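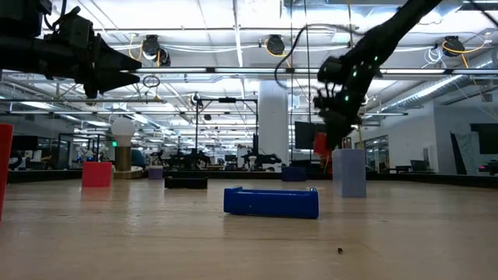
Teaching by hand or by remote for a block sorting task — what are you all doing?

Search this board Search Advanced search
Print this thread | E-mail to a friend
1,703 views | 2 people following

larkspur_lane wrote on Thu 18 May:

Hello everybody, and sorry in advance for the long post, my coffee was strong and I've been saving this one up!

We have a two-arm table in our lab and we're teaching it a very plain job. There's a blue tray near the middle of the table, and there are blocks and small boxes scattered about, and I want the arms to pick up the piece I ask for and set it in the blue tray without making a mess of everything else. The tall lavender block is the one giving me fits. It stands nearly under where the right arm comes down, so whoever is driving has to lower the gripper straight onto it, and if you come in even a little crooked you're going to tip it.

So far we've recorded 155 demonstrations, all of them by remote control with the Zenel hand controllers. My question is whether I should keep going that way or switch to taking hold of the arm and moving it through the job myself (I've seen people call it hand guiding, or kinesthetic teaching if they're feeling fancy). My remote runs look nervous. I slow down near the block, I stop, I wiggle, I stop again, and I'm afraid the robot is going to learn to be as nervous as I am.

Anybody been down this road? I'd love to hear the whole story, even the boring parts.

Reply | Quote | 6 likes

---

pinecone_pat wrote:

Oh, I remember this stage so well! Welcome to it.

I'm going to say hand guiding, at least for the lavender block. When you have your own hands on the arm you feel the weight of it and you know where the fingers are, and most folks get a smooth path on the first or second try. With the controllers you're guessing at depth the entire time. I spent most of last October learning to judge how far a gripper was above a block by staring at a screen, and I'm still not what you'd call good.

Our arms run on Bakalis software and there's a mode where they go soft and hold themselves up, and you can move them with a couple of fingers. If yours has anything of the kind, give it one afternoon before you decide.

Reply | Quote | 4 likes

---

old_mill_road wrote:

I'll be the grump and disagree with Pat, though I say it with affection.

The trouble with hand guiding is that you are standing there. Your arms are in the camera view, your sleeve is across the tray, and your shadow is all over the tabletop. If you're training from camera pictures, then every one of those demonstrations has a person in it, and on the day you let the robot work alone the person is gone. I've watched a perfectly good set of demonstrations turn out useless for exactly this, and it was my own set, so I'm allowed to be sore about it.

The other thing is that you've got two arms. Have you ever tried to hand guide both of them together? You need to be an octopus, or you need a very patient friend. With controllers one person can run the pair.

Keep the remote setup and fix the nerves. Nerves can be fixed.

Reply | Quote | 9 likes

---

larkspur_lane wrote:

Thank you both, this is so helpful already. Yes, we train from the cameras, so the point about sleeves is a real one and I hadn't thought it through.

How do you fix the nerves, though? I've tried telling myself to relax and you can imagine how that goes.

Reply | Quote | 1 like

---

old_mill_road wrote:

Practice without recording! People skip this and I don't know why. Do a good long stretch of pick-ups with the recorder off, and start with the red cube. A cube is forgiving — it's low and it sits square, and if you bump it, it slides over a bit and you carry on. Go to the tall block after that.

Then turn down the motion scaling on the controllers, so a big move of your hand makes a small move of the gripper. I keep mine at half for anything tall. It feels like working in syrup for the first hour and then you stop noticing.

And throw out your early runs. I know it hurts. I'd go back through all 155 and drop any where you stopped dead over the block, as the robot will happily learn to stop there too, and then it may never get going again.

Reply | Quote | 7 likes

---

quiltnbolt wrote:

Jumping in with a middle road, if there's room on the bench for one more.

We don't guide the working arm and we don't use hand controllers either. We have a second, smaller arm off to the side with the same joints, and the operator moves that one by hand while the real arm copies it. Ours came as a kit from Silura. You get a lot of what Pat likes (you can feel the shape of the move, and your wrist knows what it's doing) and your body stays out of the picture, which ought to keep the gentleman from Old Mill Road happy.

The drawback is that you don't feel the block itself. You'll squeeze too hard for a while. We did, and we had a foam piece with finger dents in it to prove it. Also you want to sit where you can see straight across the table, with the tall piece between you and the tray. Seen from above, everything looks shorter than it is.

One more thing from my side. Please move your objects around between runs! If the lavender block is always in the same spot, the robot will learn the spot and won't bother with the block. I shuffle everything after every run, trays too, and now and then I hide one piece partly behind another.

Reply | Quote | 11 likes

---

pinecone_pat wrote:

I'll give some ground on the sleeves, that's fair. But I'll hold on to a little piece of my argument, and it's this: you can hand guide the arm, save only the path, then step well back and have the arm play the path again with the cameras recording. No sleeves and no shadow. It takes double the time, I grant you, and the objects have to go back just where they were, so I put little pencil marks on the table.

Reply | Quote | 5 likes

---

old_mill_road wrote:

Pencil marks will be in your camera view too, Pat.

Reply | Quote | 8 likes

---

pinecone_pat wrote:

Very faint pencil! And I erase them. But all right, all right.

I still think that for somebody brand new, an afternoon of hand guiding teaches the person as much as the robot. You come away knowing which way the elbow wants to swing and where the arm runs out of reach, and you're a better driver on the controllers afterward. So maybe do it and don't save any of it.

Reply | Quote | 6 likes

---

graph_paper_gal wrote:

Does anyone run the Graridik recorder with two arms? We find one arm's readings land a hair later than the other's, and for handing a piece from one gripper to the other it matters a good deal. For larkspur's job, with one arm doing the lifting, I doubt you'd ever see it. But if you're planning on handovers later, check it now, while your pile of recordings is still small. I found out late and had to redo the lot, and I was not a pleasant person that week.

On the main question I'm with the remote crowd. I do think people worry too much about smoothness, mind you. A small correction near the block is worth keeping, in my opinion, as long as you end up with a good grasp. The robot is going to come in crooked sometimes and it needs to have seen somebody straighten out.

Reply | Quote | 5 likes

---

old_mill_road wrote:

Corrections, yes. Standing still, no. I think we agree and are only using different words for it.

Reply | Quote | 2 likes

---

larkspur_lane wrote:

You are all so kind to write this much. I've read it through twice and made a list for myself. I'm going to spend an afternoon moving the arms by hand with nothing recording (thank you, Pat), then practice on the red cube with the scaling turned down, and after that start a new batch by remote and shuffle the pieces between runs. I'll also go through the old runs and keep the ones with an honest correction in them.

quiltnbolt, would you mind telling me how long it took to get the smaller arm lined up with the big one? I'm tempted, but I'd have to make a case for the money.

Reply | Quote | 3 likes

---

quiltnbolt wrote:

Most of two days, and the greater part of the first one went to a joint that I'd set up backward. Send me a message and I'll pass along my notes, they're messy but they're all there.

Reply | Quote | 4 likes

14 comments | 2 shares
Print this thread | E-mail to a friend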